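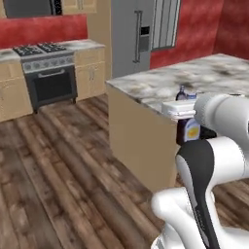 Deltwood, 8 May 2024

Sealing and Maintaining a Marble Island Top

This page covers testing, cleaning, stain removal and sealing for a polished or honed marble countertop in ordinary kitchen use. It applies to slabs and to stone tile set with cement grout. It does not apply to cultured marble, quartz composites or laminate printed with a stone pattern. Those surfaces do not absorb a penetrating sealer, and the product will dry on top as a sticky haze.

If you are not sure what you have, look at the underside of the overhang or inside a faucet or outlet cutout. Natural stone shows a sawn, dull face with the veins running through it. A printed pattern stops at the surface.

What a sealer does

A penetrating sealer fills the open pores just under the surface and slows the rate at which liquids soak in. It does not form a film, and it has no effect on etching. An etch is a dull mark left when an acid dissolves a thin layer of the stone. Lemon juice, vinegar, wine, tomato and most bottled sauces will etch marble in minutes, sealed or not. A stain is a liquid that has gone into the stone and left color behind. Many marks are both at once, and the two parts have to be treated separately.

Materials

Wamell penetrating sealer, solvent type, one quart (covers 167 square feet on a first coat)
pH-neutral stone soap
Acetone, plain, from the paint aisle
Charvát poultice powder, catalog number 2662
White cotton cloths, washed at least once
Plastic wrap and painter's tape
Plastic putty knife
Nitrile gloves

Colored cloths can bleed dye when acetone touches them. Paper towels are acceptable for wiping off sealer but shed lint on a honed finish.

Step 1. Test for absorption

Clear a section of the counter and wipe it dry. Place a teaspoon of water on the stone, spread it to the size of a coin and leave it for five minutes. Blot it up. If the stone underneath is the same color as the rest, the existing sealer is sound and you can stop. If it has darkened, the stone is taking in water and needs sealing.

Repeat the test in three places: next to the cooktop or sink, at the middle of the island, and at a corner nobody works on. Wear is never even. A corner that passes tells you nothing about the prep area. Let the test spots dry fully before going on.

Step 2. Clean

Remove everything from the surface. Wash with stone soap diluted as the label says, rinse twice with clean water and dry with a cloth. Soap left behind will block the sealer in streaks.

Go over the whole surface again with a white cloth dampened with acetone. This takes off cooking oil, fingerprints and wax from spray polish. Turn off the range and any pilot light first, open a window, and keep the used cloths in a metal can with a lid or hang them outdoors until dry. Change cloths when one turns gray. On a kitchen in daily use the first two will do so quickly – the strip nearest the burners carries most of the grease.

Leave the stone uncovered for 24 hours. In humid weather, such as July in most of the eastern states, allow 48.

Step 3. Draw out old stains

Sealing over a stain locks it in. Treat stains now.

For oil, mix the poultice powder with acetone to the thickness of peanut butter. For coffee, tea, wine and sauces, mix it with 12 percent hydrogen peroxide on light stone. Peroxide can lighten dark marble, so on black or green stone use acetone only and accept a partial result.

Dampen the stain with the same liquid used in the mix. Spread the paste a quarter inch thick and extend it half an inch past the edge of the mark. Cover with plastic wrap, tape down all four sides and poke several small holes in the wrap with a pin. Leave it for 24 hours, then take off the wrap and let the paste dry until it is pale and cracks. Lift it with the plastic knife. Rinse and dry.

Look at the result the next day. A wet spot and an oil spot look the same, and a poultice leaves the stone wet. A second round is normal for oil. If a third round changes nothing, what remains is either rust or an old dye, and both need a product made for that purpose. Rust removers sold for bathtubs contain acids strong enough to eat marble and must be kept off it.

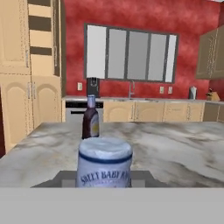

One reader wrote in to ask whether any of this is worth doing on an island where barbecue sauce gets set down every weekend: the top had been sealed twice, there were still rings on it, and the installer had told them the sealer was defective. The sealer was probably fine. Run a fingertip across the ring. If it feels slightly rough or looks dull when you sight along the stone toward a window, it is an etch, and the vinegar in the sauce made it. If the ring is smooth and darker than its surroundings, it is a stain, and Step 3 applies. Sauce that has run down the outside of a bottle usually leaves the first kind.

Light etches on a polished top can be rubbed out with marble polishing powder, a few drops of water and a felt pad. Bukomex sells the pads singly in the four-inch size. Work a patch no larger than your hand, keep the slurry wet, and wipe and check every minute. On a honed top use a fine abrasive pad of the grit the fabricator used. Polishing powder on a honed surface leaves a shiny patch that is more visible than the etch was. Deep etches, the kind that catch a fingernail, are work for a stone restorer.

Polishing removes the sealed layer along with the mark. Reseal any spot you have polished.

Step 4. Apply the sealer

Check that the stone is dry and between 50 and 80 degrees. Mask wood trim and the edges of a stainless sink. Shake the can and pour a small amount onto a folded cloth, then wipe it on in overlapping straight passes. Work in sections you can reach without leaning on wet stone. On an island, start on the side away from the door and finish at the side you will leave by.

Keep the section wet for the dwell time printed on the can. Where the sealer soaks in early, add more. Where it sits, leave it alone.

Before it dries, wipe off every trace with a clean dry cloth, then buff with another. This is the step that fails most often. Sealer that dries on the surface turns to a gray film, and a gray film on gray-veined marble can go unnoticed until the light changes. If you find one within a day, wipe a little fresh sealer over it to soften it and buff again at once. After that you will need acetone and patience.

Remember the edge profile and the underside of the overhang for the first two inches. Drips run around the edge and soak in from below.

Wait an hour and apply a second coat in the same way. Most polished marble takes two. Honed white marble often takes a third. Stop when a coat no longer soaks in anywhere.

Step 5. Cure

Keep water off for 24 hours and oil, wine and sauces off for 72. Do not put back appliances with rubber feet until the third day. Repeat the water test from Step 1 in the same spots and write the date on the inside of a cabinet door.

Daily care

Wipe up spills with a blotting motion. Use stone soap or plain water and dry the surface afterward. Do not use vinegar, citrus cleaners, bathroom sprays, bleach or scouring powder. Glass cleaner with ammonia will not etch but wears the sealer down over time.

Bottles of sauce, oil and vinegar are best kept on a tray with a lip. Felt dots under the tray prevent scratches – replace them when grit gets into the felt. Put a trivet under hot pans. Marble itself tolerates heat fairly well, but a sudden change can open a hairline crack along a vein, mostly near cutouts.

Test again every six months. The interval between sealings on a working island is commonly a year for honed stone and two for polished, and the water test overrides either number.

Storage and disposal

Close the sealer can tightly and store it upright, away from the furnace and water heater. Opened solvent sealer keeps for a year. Leftover liquid goes to a household hazardous waste drop-off. Dried poultice that was mixed with acetone can go in the trash once it no longer smells of solvent.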